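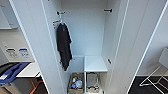

Spielstand von Sterncombe auf einen neuen PC übertragen

Wer Sterncombe auf einem neuen Rechner installiert, findet dort zuerst kein altes Dorf mehr. Das Spiel speichert nur lokal, darum muss man die Dateien selber kopieren. Es dauert keine 20 Minuten.

1. Starten Sie auf dem alten PC das Spiel und laden Sie den letzten Stand. Im Menü „Optionen“ wählen Sie „Speicherordner öffnen“. Danach beenden Sie das Spiel ganz.

2. Kopieren Sie den kompletten Ordner auf einen USB-Stick. Bei mir waren es 35 Dateien, zusammen 100 MB. Die Datei „index“ darf nicht fehlen – ohne sie zeigt das Spiel eine leere Liste.

3. Installieren Sie Sterncombe auf dem neuen PC und starten Sie es einmal. Erst dann wird der Ordner angelegt.

4. Schließen Sie das Spiel wieder und fügen Sie die Dateien ein. Die Frage nach dem Ersetzen bestätigen Sie mit „Ja“.

Beide Rechner brauchen die gleiche Version, mindestens Patch 8. Mods muss man getrennt installieren, sie liegen in einem anderen Verzeichnis.

Ähnliche Anleitungen
Zikitz: Controller richtig einstellen
Purico ruckelt im Vollbild
Saragih: Koop-Modus über LAN
Neue Patches im Mai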